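Prenura Teaching Unit: Robot Learning from Demonstration
Handout 6. Collecting garment-handling data with hand-held grippers 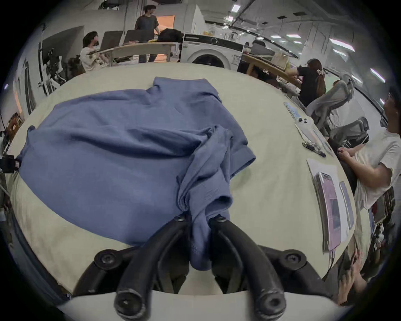

Figure 6.1. View from the hand-held gripper, with part of a blue polo shirt between the two fingers.

6.1 Purpose of the session

Students have so far worked with demonstrations recorded by teleoperation, in which a person drives the arm from a distance. The present session deals with a second method. The demonstrator holds the gripper directly and carries out the task by hand, while a camera fixed to the tool records the view. The robot arm is needed only at the later stage, when the trained policy is tested.

The reading for this session is the Moodley report, sections 2 and 4. Section 3 may be left until the laboratory class on Friday.

6.2 Why garments are difficult

A rigid object can be described by its position and orientation. A shirt cannot. Its shape changes each time it is touched, and much of the cloth is hidden under other cloth. In Figure 6.1 the collar is bunched and one sleeve lies folded across the middle, so a policy working from this view must choose its next movement without a full outline of the garment.

Two consequences follow for the data. First, the starting state should vary from one demonstration to the next. Second, the point at which the cloth is grasped matters more than the exact path of the hand, and the recording must show that point clearly.

6.3 The wrist view

The fingers stay in nearly the same part of the image throughout a recording. The policy can therefore learn the position of the cloth relative to the fingers, and this relation is largely kept when the tool is moved from a person's hand to an arm. The surroundings also enter the image. The wide view in Figure 6.1 takes in the tabletop, a phone in a pink case, office chairs, people at desks and a washing machine at the back of the room. A policy trained in one room only may come to depend on such features.

6.4 The Mundutby set

The exercises use the Mundutby set, which contains 445 demonstrations of shirt handling. Of these, 244 were recorded in the main room and the remainder in other rooms. A further 50 are held back for testing and must not be used in training. During checking, 39 recordings were removed because the position of the tool could not be recovered. They are not included in the totals given here.

Each recording contains the camera images, the estimated path of the tool and the opening of the fingers at each time step.

6.5 Result to be discussed

The Skirkbridge comparison trained one policy on the main room alone and another on all rooms, with the number of demonstrations held equal. The first did slightly better in the main room. The second did clearly better elsewhere. Students should consider whether the test was fair to both policies, given that the same shirts were used throughout.

6.6 Preparation for the laboratory class

Load ten recordings and mark the time step at which the fingers close on the cloth. Compare your marks with those of your partner and note any difference. Bring the marked files to the class, together with a short written account of how you decided doubtful cases.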